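Clarkgate Hospitality Training
Housekeeping Level 1, Room Servicing
Handout for Session 3: Litter, Bins and the Floor Around the Bed
Prepared by Chathurika Biswas. Revised July 31, 2020.

Bring this handout to the practical. We will be working in a standard room with a bed, one nightstand and a sofa, and the bed will not be stripped until the floor is clear. Last session covered the bathroom. If you missed it, get the notes from Tirta Pelupessy before you come.

1. Order of work

Knock, announce, prop the door, open the curtains. Then look at the floor before you touch anything else. Students usually want to start with the bed as it is the biggest item in the room. Leave it. A duvet pulled across the carpet will drag small rubbish under the sofa or in behind the nightstand, and you will be on your knees looking for it later.

Pick up large items first, meaning bottles, takeaway containers and newspapers. Then the wrappers. Then the scraps, which you may need to look for with your head down near carpet level. Vacuuming comes last and is not a substitute for picking up. A foil wrapper will block the hose. 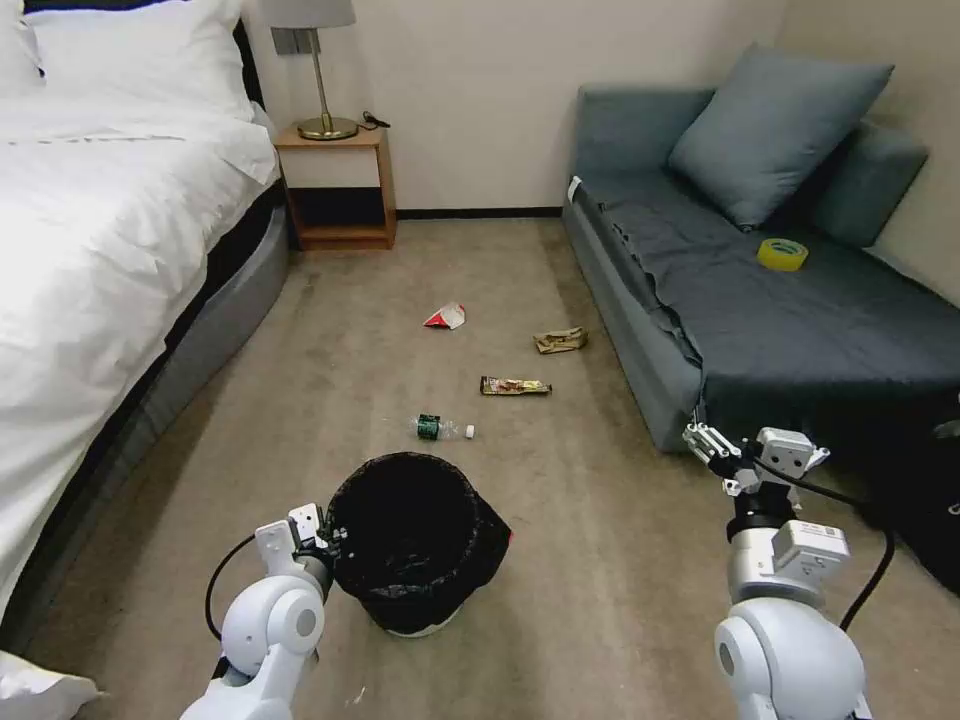 Wear gloves for all floor litter. Check that the cap is on a bottle before you lift it, and hold it upright on the way to the trolley. Bottles go in the recycling bag on the trolley and not in the room bin, even if the guest has put them there. Melur Simanjuntak will show the trolley layout at the start of the practical.

Anything that could belong to the guest stays in the room. This includes receipts, notes on hotel paper and shopping bags with something in them. If it is on the floor and you are unsure, put it on the nightstand where it can be seen.

2. The bin

Room bins are lined with a black bag folded over the rim. The fold should be even all the way round, with no loose flap hanging to one side. If the bag is too large, gather the slack and tuck it under the fold. Do not knot it at the rim, as the knot takes longer to undo than the bag takes to change.

Bring the bin to the litter. Set it on the carpet within reach, fill it, then take the whole bag out in one go. Walking each wrapper across the room adds time over a full list of rooms. At Bodwood, where Sizwe Zulu trained, the bin was always carried in the left hand on the first lap of the room, and you may find that suits you.

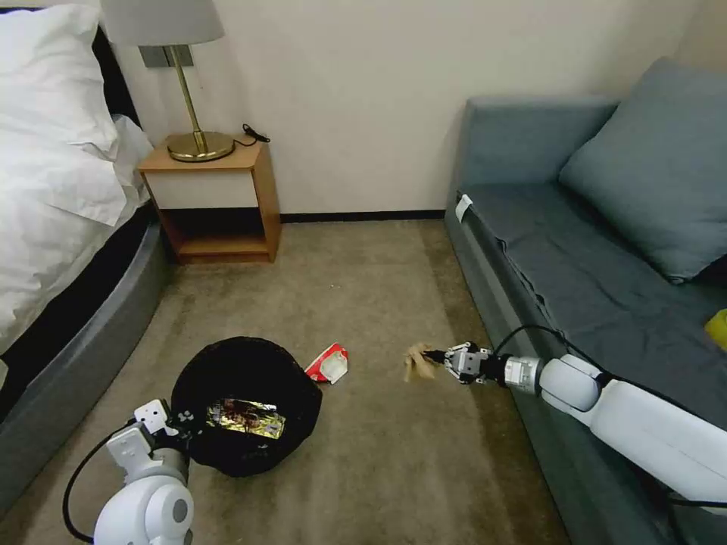
Change the bag every time, including on a stayover. Wipe the inside of the bin if there is any spill and let it dry before relining. When the room is finished the bin goes back to its marked position on the room plan. In our practice room that is beside the desk.

3. Around the bed and nightstand

Check the open shelf of the nightstand by hand as well as by eye. The back of it is often in shadow. Run a cloth along the baseboard between the nightstand and the sofa, where dust and crumbs collect.

Straighten the lamp and its shade. The power cord should lie behind the base and not across the top. Unplug nothing without asking. 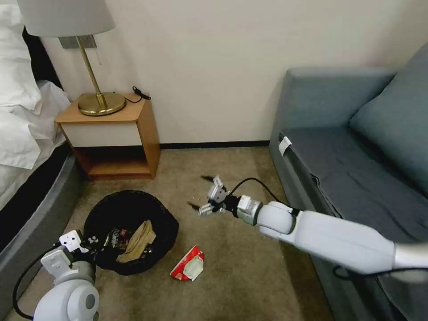 Page 73

Sofa cushions come off and the seat is checked underneath. Look under the front edge too. Loose change and jewellery go in a labelled envelope and straight to the supervisor, with the room number and the time written on it.

4. Before the practical

Read the colour chart for cloths on the classroom wall. Practise relining a bin at home until the fold comes out even. For the written part, set out your own order of work for room 110, from the door back to the door, and hand it to Aisyah Simanjuntak on arrival. Half a page is enough.

Wear closed shoes and tie long hair back. Gloves are supplied.

Filed under: Course Handouts, Housekeeping
We use cookies to remember your course selections. Accept | Manage settings
© Clarkgate Hospitality Training. Contact the office | Back to top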